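Berken Office Chair Notes
README for the chair set, desks and small stuff further down

Last touched 16th July. Still rough, will tidy the headings later.

What this is

Notes and record sheets for the office chairs that came across from Breltstead to the Skivbridge floor. Mesh backs, black frames, castors. Covers how a chair gets checked, turned over, cleaned underneath, what gets written down and what the colum codes mean. Also a bit on storage at the end. Desks, keyboards, power boards: see the desk readme, not here.

244 chairs on the list. 51 with at least one fault noted. The rest either fine or not looked at properly yet, and yes those two should be seperate codes, see Known problems.

Who it's for

Anyone who has to keep a floor full of mesh chairs rolling. Also anyone who got handed the spreadsheet and wants to know what "TK-L" means (tilt knob, loose).

What's in the folder

chairs.csv: one row per chair. The main thing.
faults.csv: one row per fault, so a bad chair can have several rows
parts.txt: names for the bits, plain words, no maker's part numbers
wording.txt: how to write the comment field
old/: the Breltstead sheets as they came over. Don't edit. Don't trust the colour field either.
photos: at the bottom of this page

Columns in chairs.csv

tag: sticker number, under the seat. If the sticker's gone write NOTAG plus the room and a letter.
room: where it was on the day. Chairs wander. Not our problem.
back: M for mesh, F for foam, O for anything else
mesh_state: 0 good, 1 marks or specks, 2 sagging, 3 torn or pulled out of the frame
arms: FIX, ADJ, NONE
arm_play: wiggle at the arm when the chair is upside down. Y or N. Upside down matters, a loose arm bolt hides when the arm's got weight on it.
tilt: OK, STIFF, FREE, DEAD
lift: OK, SINKS, STUCK
castors: how many are bad, 0 up. Hair wrapped around the axle counts as bad until it's cut out.
comment: free text, keep it short

Blank means not checked. Blank does not mean good. Old sheets used blank for good, hence the mess.

Checking a chair, short version

Clear a bit of floor first. Anything with a cord, shove it over to the wall.

1. Sit in it. Up, down, lean back, lean forward. Spin once each way.
2. Roll it a couple of metres. Listen.
3. Stand up, lift by both arms, turn it over. Bend your knees. The heavy end is the base and it will swing round on the column and get you in the shin.
4. Read the tag.
5. Wiggle each arm. Wiggle the back.
6. Look at the tilt housing. Grease is normal, metal dust isn't.
7. Spin every castor by hand, pull any that grind.
8. Turn it back over, look through the mesh against a light.
9. Write the row before you touch the next one. Before!

Two people for the big ones with the headrest. One can do it but the thing flops about.

Cleaning

Mesh: vacuum with the brush head, both sides, then a damp cloth with a drop of dish soap. No bleach spray. Yellow marks are often just old drink and come out on the second go. If not, mesh_state 1 and move on.

Frame: damp cloth. The grooves hold fluff, old toothbrush.

Castors: pull straight out, no tool needed on most. Scissors for the hair, wipe, push back in till it clicks. If it doesn't click it'll fall out next time the chair's lifted.

Tilt housing: dry cloth only. Please don't oil it. There was a run of chairs at Breltstead somebody had oiled and they dripped on the carpet for months.

Gas lift: leave alone. SINKS or STUCK goes in the sheet, chair goes in the corner, that's it. Not opening them, not hitting them with a mallet.

Wording for comments

Say the part, then the side, then what's wrong. "Arm, left, loose at bolt." Left and right are as you sit in it, not as you look at it from behind or underneath. This got mixed up all through the first pass. If you've got the chair upside down in front of you, stop and think which way it faces before you type L or R.

Don't write "broken". Don't write "needs love".

Levers are levers, round things you turn are knobs. Parts.txt has the full list, including what we call the bit between the seat and the column (tilt housing, even when it isn't strictly tilting anything).

Known problems

- fine and not-looked-at still both show up as blank in rows from the old sheets. Being fixed by hand. Slow.
- colour field in old/ says "black" for everything incl. the grey ones
- NOTAG chairs may be in twice if they changed rooms
- castor counts before October were one number for "some bad", treat as yes/no
- a few rows have arms = ADJ where the arm only pivots and doesn't go up or down. Should it have its own code? Undecided.
- comment field cut at 2000 characters by the old form. Nobody should be getting near that. Two did.

Storage

Upright, wheels down, not stacked. Hanging them by the arms off a table edge is ok for mopping under, not overnight. Keep mesh backs away from shelf corners, one poke and it's a 3. Spare castors in the Amundsen tub, good ones only, bad ones in the bin not back in the tub.

Photos

A mesh chair turned over, held at the arms, plus closer looks at the back and the workings. 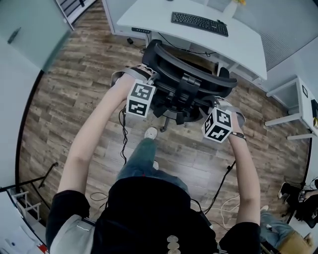
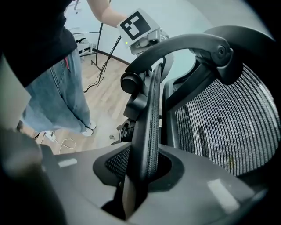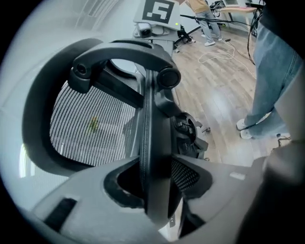
Comment left on the sheet from Skivbridge: can we please get a separate code for the headrest? Ours come loose where they join the upright long before the arms go, and at the moment it all ends up in comments under "back", so you can't sort on it. Happy to redo our rows if someone picks the letters. HR would do, unless that's going to make people ring human resources. Also the bit about left and right should be at the top of the page, I did a whole room backwards before I got down to it.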